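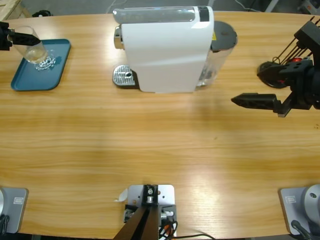
Heltov: Verschobene Veröffentlichungen im Metal-Untergrund

Heltov sammelt Ankündigungen von Alben, EPs und Splits aus Metal, Hardcore und den angrenzenden Lärmgebieten und hält fest, wann eine Platte erscheinen sollte und wann sie dann erschienen ist. Die Differenz dieser beiden Daten ist der eigentliche Inhalt. Wer eine Diskografie sucht, wird hier unglücklich.

Stand: 23. Nov. 2021

Was drin ist

Die Daten liegen als CSV vor, UTF-8, Semikolon als Trennzeichen. Komma ging nicht, weil Doom-Bands ihre Songtitel gern mit Nebensätzen ausstatten. Es gibt drei Dateien:

releases.csv: eine Zeile pro Veröffentlichung
ankuendigungen.csv: eine Zeile pro Ankündigung, also auch pro Verschiebung
singles.csv: vorab ausgekoppelte Stücke mit Datum und Position auf dem Album, sofern das Album eine Tracklist hatte

Verknüpft wird über release_id. Die IDs sind stabil und werden auch dann nicht neu vergeben, wenn sich ein Album in Luft auflöst. Solche Fälle bleiben mit status = verschollen stehen.

Felder in ankuendigungen.csv

release_id: siehe oben
datum_meldung: Tag, an dem die Meldung online ging
datum_geplant: der genannte Termin
genauigkeit: tag, monat, jahreszeit, jahr, gefuehl
quelle_typ: label, band, magazin, festival, shop
grund: Freitext, unverändert aus der Meldung übernommen
grund_code: unsere Zuordnung, siehe nächster Abschnitt

Zur Spalte genauigkeit kommen die meisten Rückfragen. "Im Herbst" ist jahreszeit. "Sehr bald" ist gefuehl. "Wenn die Zeit reif ist" ist ebenfalls gefuehl und im Black Metal der Normalfall. Bei jahreszeit steht in datum_geplant der letzte Tag der Jahreszeit, was zugunsten der Bands gerechnet ist. Bei gefuehl bleibt das Feld leer. Bitte nicht mit null auffüllen, das hat schon einmal jemand gemacht und dann ein Balkendiagramm herumgeschickt, nach dem sich eine ganze Szene um mehrere Jahrzehnte verspätet.

Verschiebungsgründe

Es gibt sechs Codes:

presswerk: Vinyl kommt nicht, Lack fehlt, Farbe falsch, Presswerk antwortet nicht mehr
pandemie: alles, was ausdrücklich so begründet wird
tour: Album wird an eine Tournee gekoppelt, die dann ihrerseits wandert
artwork: Cover nicht fertig, Cover doch nicht lizenziert, Logo auf dem Cover lesbar
besetzung: Ausstieg, Rauswurf, einvernehmliche Trennung
ohne: keine Angabe

Bei mehreren Gründen zählt der zuerst genannte. Seit dem vergangenen Jahr ist pandemie der häufigste Code, dicht gefolgt von presswerk, und in vielen Meldungen geht das eine ins andere über. Wir haben lange überlegt, ob man das sauber trennen kann. Man kann es nicht, und der Freitext steht ja daneben.

Herkunft der Daten

Grundlage sind Pressemitteilungen, Newsletter und archivierte Newsmeldungen. Der älteste Teil stammt aus der Skakent-Liste, einer Textdatei, die jahrelang in einem Forum gepflegt wurde und in der Datumsangaben wahlweise deutsch, amerikanisch oder nach Vollmond notiert sind. Übernommen wurden nur Einträge, für die sich eine zweite Quelle finden ließ. Die restlichen liegen unbearbeitet im Ordner skakent_roh und sind dort auch gut aufgehoben. 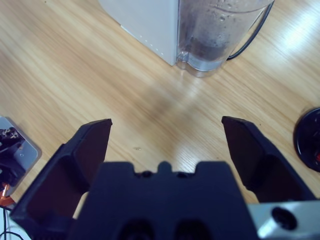
Dazu kommt der Veröffentlichungskalender des Labels Gbeho, den wir mit Genehmigung verwenden. Gbeho trägt Verschiebungen rückwirkend ein und überschreibt den alten Termin, wodurch das Label in einer früheren Fassung von Heltov als das pünktlichste der gesamten Musikgeschichte dastand. Seit Version 3 gleichen wir mit Schnappschüssen der Seite ab. Das Label liegt jetzt im Mittelfeld und hat das mit Fassung getragen.

Festivalmeldungen zählen nur, wenn darin ein Album erwähnt wird. Das betrifft vor allem das Perndale, das zu jeder Band im Programm den Satz "mit neuem Album im Gepäck" schreibt. Der Satz allein reicht nicht mehr aus. Es muss ein Titel dabeistehen.

Was als erschienen gilt

Ein Album gilt als erschienen, sobald es vollständig gegen Geld oder kostenlos zu hören ist. Das digitale Datum steht in datum_digital, das physische in datum_physisch, und zwischen beiden können inzwischen fünf Monate liegen, ohne dass sich jemand aufregt. Für die Berechnung der Verspätung nehmen wir standardmäßig datum_digital. Wer Vinyl sammelt und sich betrogen fühlt, kann auf die andere Spalte umstellen.

Kassetten laufen unter physisch. Kassetten, die nur beim Konzert aus einem Rucksack verkauft wurden, laufen unter physisch mit dem Vermerk "rucksack" in der Bemerkungsspalte.

Bekannte Schwächen

Der Datensatz ist stark auf deutsch- und englischsprachige Quellen ausgerichtet. Südamerika und Südostasien fehlen fast völlig, was angesichts der dortigen Produktion peinlich ist.

Pünktliche Alben sind unterrepräsentiert. Über eine Verschiebung wird geschrieben, über einen eingehaltenen Termin eher selten. Aus Heltov lässt sich daher keine allgemeine Verspätungsquote ableiten. Uns ist klar, dass es trotzdem passieren wird.

Genres stammen aus der jeweils ersten Meldung und wurden nicht vereinheitlicht. Es gibt also "Post-Black", "Post Black" und einmal "Post, Black". Eine Vereinheitlichung war begonnen worden und endete in einer Diskussion darüber, ob Sludge ein Tempo oder eine Haltung ist.

Umlaute in Bandnamen sind so übernommen, wie die Band sie schreibt. Beim Sortieren führt das zu Ergebnissen, die phonetisch falsch, aber stilistisch korrekt sind.

Splits haben eine einzige release_id, auch wenn die Seiten von zwei verschiedenen Bands mit zwei verschiedenen Auffassungen vom Termin stammen.

Benutzung

Für einen ersten Blick reicht jede Tabellenkalkulation. Man muss ihr allerdings ausreden, Albumtitel wie "11.9" in ein Datum umzuwandeln, also beim Import alle Textspalten ausdrücklich als Text markieren. Im Ordner skripte liegt verspaetung.py, das die Tage zwischen erster Ankündigung und Erscheinen ausrechnet. Negative Werte sind kein Fehler. Es gibt drei davon, alle von derselben Grindcore-Band, deren Alben offenbar kürzer sind als die Vorbereitung der Pressemitteilung.

Korrekturen

Bitte als Issue, mit release_id und einem Link auf die Meldung. Screenshots von Chatverläufen mit dem Schlagzeuger nehmen wir nicht an. Korrekturen von Bands zur eigenen Platte behandeln wir wie alle anderen, brauchen also auch hier eine Quelle mit Datum.

Lizenz

CC BY 4.0 für die Tabellen, MIT für die Skripte. Der Freitext in grund ist Zitat und bleibt bei den Urhebern, sofern sie ihn wiederhaben wollen.

Ähnliche Datensätze
Perndale-Spielpläne, alle Bühnen
Skakent-Liste (Rohfassung)
Bandlogos nach Lesbarkeit
Vorabsingles und ihre Position auf dem Album
Gbeho: Katalognummern mit Lücken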